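Outdoor Mobile Robots on Shared Paths: Rules and Good Practice
Handout 6, riverside unit. Bring it to the field session, there's no spare copies 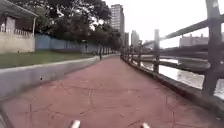

1. What we mean by "shared path"

Any route where people on foot have first claim. River walks, campus paths, park loops. No lane markings, no signals, no one directing traffic. Robot is a guest. Write that at the top of your notes.

Three sources of rules, in order:
- the law where you are (city, state, park authority). Look it up, don't guess
- the site permit. Ours is the Trilside permit
- the course rules below

If two conflict, stricter one wins. If you can't tell which is stricter, stop and ask before the run.

2. Before the run

Site walk first, on foot, whole route, both directions. Same day as the run. Last week's walk doesn't count.

Things to write down:
- edges. Curb wall on one side, railing on the other is a common layout for river paths. Both are hard limits for the planner, no "soft" cost
- surface. Stamped paving has seams all over. Lines that look like cracks may be pattern, cracks may look like pattern. Check by hand and foot, not from the video
- shade. Long tree rows on one side with bright sky on the other = exposure trouble. Note where the dark part starts
- openings. Rail fences with gaps are not solid to a lidar. Beams go through, you get returns from the far bank or nothing at all
- water. Treat as a drop-off whatever the sensor says
- escape spots, where the robot can pull over and let people by

Sketch map is fine. Pencil is fine. Has to be readable by someone who wasnt there.

3. Keep-out margins

Class default on the water side: 300 mm from the base of the railing to the outermost part of the robot. Outermost part, so include arms, covers, anything that swings. People keep measuring from the wheel or foot center. Wrong every year.

Wall side: same number. Can be relaxed at an escape spot, at walking pace or slower, operator watching.

Margins go in the config file, not in somebody's head. Log the config version with the run.

4. Speed

Walking pace is the ceiling. Drop below it when:
- any person is ahead, however far off
- surface changes
- light changes (going under trees, coming out again)
- operator's view is blocked

A far-off person on a long straight path is a few dark pixels. Detector will often miss them, or call them a post. Don't wait for the detector. Operator calls it out loud, speed comes down, then you see if the software agrees. Write down the gap between the two, it's useful data.

Kobzar stack users: the speed cap is set in two places. Change both. The lower one is supposed to win but check it on the stand first.

5. Passing people

- Give way. Always. Stopping is allowed and is usually the right answer
- Coming toward you: move over early so they can see you've moved. Late swerves scare people even when the math is fine
- From behind: announce, wait for a reaction, pass slow. No reaction, no pass
- Kids, dogs, bikes: full stop until clear
- Never pin someone between the robot and the railing or the wall. If your pass would do that, its not a pass

No following a person for tracking tests unless that person is on the team and has signed the sheet.

6. Roles

Operator: holds the stop, watches the robot and the path, does nothing else. No laptop. No phone.
Spotter: walks ahead, talks to the public.
Logger: times, events, config. Can also carry the battery bag.

Two people is not a crew. If the logger is out sick the run moves to another day.

Swap operator every 24 minutes at the latest. Attention goes before you notice it going.

7. Stops

Two independent ways to stop, both tested at the start point, both tested again after any battery change. Radio stop and a button on the body. Software pause isn't a stop. A screen button isn't a stop.

Loss of link = robot stops by itself. Test by turning the remote off. Test it for real, with the robot moving, in the yard, before you ever come near the river.

After any stop: say why, log why, then restart. "Unknown" is an OK entry once. Second unknown on the same day, pack up.

8. Known weak points (from earlier runs)

Makico body: own parts show up in the bottom of the camera view. Mask them. Unmasked, the obstacle layer can put a phantom right in front of the robot and it refuses to go, or worse, somebody raises the threshold to make it go. Don't raise the threshold. Fix the mask, and recheck it after any change to the camera mount.

Trirkora planner: likes straight lines. On a long corridor it will drift to one side and hug it. Watch the first stretch.

GPS near tall buildings and under canopy: don't trust it. Run 2246 in the log is the one to read, position jumps across the railing and back. Robot was stopped by the margin check, so section 3 is there for a reason.

9. Cameras and the public

Path footage will have people in it. Permit says:
- notice posted at both ends of the route
- faces blurred before anything leaves the lab machine
- raw files deleted by end of September
- if someone asks to be left out, log the time and cut the clip. No arguing

Houses and balconies next to the path count too. Aim low where you can.

10. To hand in

One page per crew. Route sketch with margins and escape spots, config version, list of stops with reasons, one rule above you would rewrite and your wording for it. Wording matters, "be careful near the water" gets no credit. Say what gets measured, from where, and who checks.

Total path length in the permit is 975 m. Don't go past the end of it even if the paving keeps going.

Reading for next time: the permit, all of it, including the annex on weather. Rain limits are in there and they will come up.

Rev. 2023-06-10, replaces the older sheet, toss that one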